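Call for participants: gripper comparison, Pretport test hall
Posted 10/2/18

We are comparing two grippers on one arm and one controller, using sorting tasks recorded first by hand. Participants handle shuttlecocks and flat disc markers, working with plastic bins.

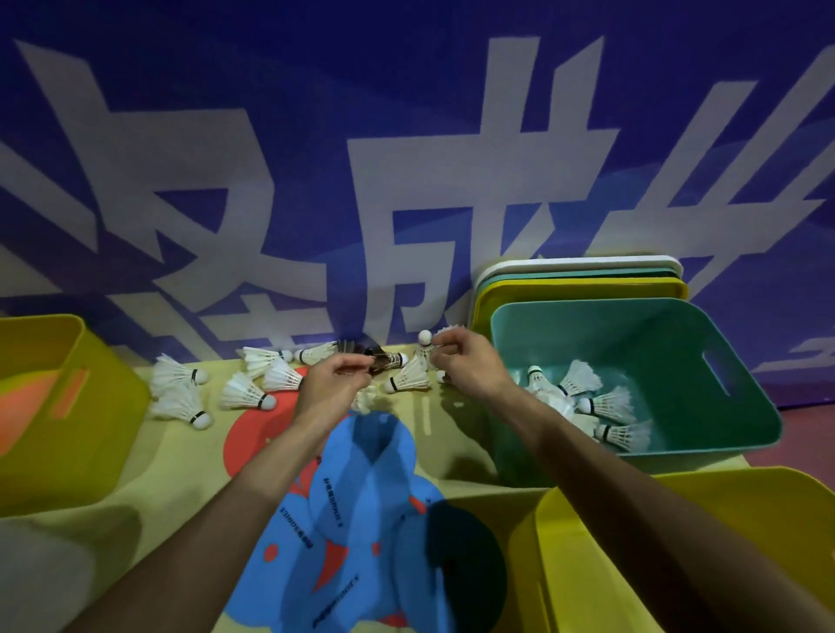
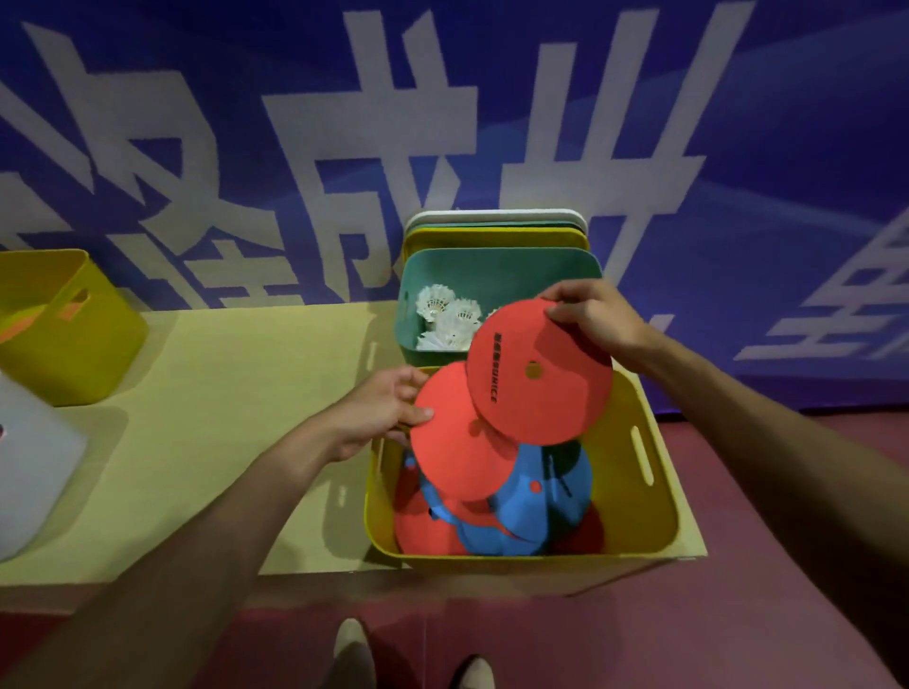

Shuttlecocks in the first, disc markers in the second.

**Do I need experience with robot arms?**

None is needed for the hand sessions. Operators for the gripper trials should have used a teach pendant.

Sessions last 40 minutes and run through January. Travel from Zalulville is refunded. Write to the Grerkberg office, quoting reference 2478, and state which hand you write with.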